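2019-05-25 工作间记录

染色批次:Vila 棉布,靛蓝还原缸

早上开缸。上周那缸的底子还在,液面有一层铜色的膜,泡沫发蓝紫,看着还行,捞一勺出来是黄绿色,偏浑。先撇掉浮沫,没有搅到底。温度计放进去停了一会儿才读数,偏低,用水浴慢慢带上来。上次直接往缸里兑热水,带进去太多空气,整缸发蓝,耽误了一下午,这回不再那么做。

布是 Vila 的平纹棉,三月进的那一卷,剩的不多了。剪了 7 条样布,每条 125 克,边上用白棉线缝记号,结数对应编号。以前用油性笔写,洗两遍就看不清。

前处理:纯碱加中性洗涤剂煮练,水倒掉时颜色像浓茶。这卷布的浆比 Brastodura 那种重得多,第一遍煮完滴水试,水珠还站在布面上不往里走,所以又煮了一遍。第二遍之后水滴下去就散开了。以后 Vila 的布一律按两遍算时间,排计划的时候写进去。

染色:
样 1、样 2 只浸一次,出缸后摊开氧化。
样 3、样 4 浸两次。
样 5、样 6 浸四次,中间每次都挂透。
样 7 浸四次,最后一次之前过清水。

每次入缸前布都先浸湿,挤到不滴水。下缸时手贴着缸壁进去,在液面以下打开布,不要在液面附近来回翻。样 4 有一角折住了没展开,出来时那一块明显浅,像一道斜的印子。没有补染,留着当反面例子。

氧化的时间比预想的长。今天屋里闷,风扇对着吹,背面还是绿了很久。样 5 第三次浸之前没有等到全蓝就下去了,颜色反而发灰,跟样 6 放在一起能看出来。两条的其他条件都一样,所以问题应该就在这里,下次单独做一组对比。

样 7 过清水那一步,原来想着能减少浮色。漂洗的时候水确实清得快一点,但深浅和样 6 差不多,只凭眼睛分不出高低。摩擦试验要等干透再做,白布已经裁好放在抽屉里。

下午测 pH,比早上低。加了一点熟石灰,搅匀后静置。还原剂用的是果糖,没动连二亚硫酸钠。果糖慢,不过气味小,周末一个人在屋里待一天也不难受。缺点是温度一掉就没劲,三点以后缸里的颜色开始往绿里走,后两次浸染是勉强做完的。要么把保温层重新包一下,要么把深色样全放到上午。

保温层现在是旧毯子加麻绳,底下漏风。Bemiron 的保温套问过价,缸的尺寸对不上,最近的一款口径小了一截。先用铝箔棉自己缝一个试试。

中和:醋水浸泡,浓度按老方子。漂洗到水清为止,样 5 和样 6 洗得最久。晾的时候全部背阴,夹子夹在记号线那一头,免得夹痕落在取样区。

配方本上的一处错误:第 70 页写的石灰用量是干粉重,右边的批注却是按石灰浆算的,两个数差了一倍。今天按干粉来,缸没有出问题。批注已经划掉,旁边写了“干粉”两个字。哪位手里有复印件的,也请改一下。

Li 那边要的两块色卡还没定。他们想要的是“洗过几次的蓝”,发来的参考布偏红,纯靛蓝做不出那个味道,底下可能得先打一层茜草。茜草的库存够做小样,做整匹不够。下周先用碎布做,明矾媒染一组,不媒染一组。给 Li 的回复里写清楚:小样颜色不保证能放大到整匹,光照牢度的数据也还没有。

缸的处理:收工前加了一把果糖,轻搅,盖上盖子。沉渣比上周厚,再用几次就要清底。清底之前把上清液抽到备用桶里,抽管已经洗过,挂在水槽左边。

手套有一只漏了,左手食指和指甲缝都是蓝的。补货单上加:长款橡胶手套、pH 试纸、白棉线、熟石灰小包装。碱还有,不用买。

待办:
样布干透后熨平,拍照,贴进色卡本。
干湿摩擦各做一遍。
剪一半样布贴南窗做日晒,另一半包黑纸对照。
缝保温套。
称一下茜草的准确库存。
煮练两遍的耗时写进排期表。

另:色卡本前几页的胶开了,样布掉下来过两块,按针孔对回去的。以后改用线钉,不再用胶。
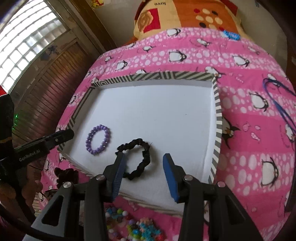
浅盒里的紫色珠串手链和黑色发圈。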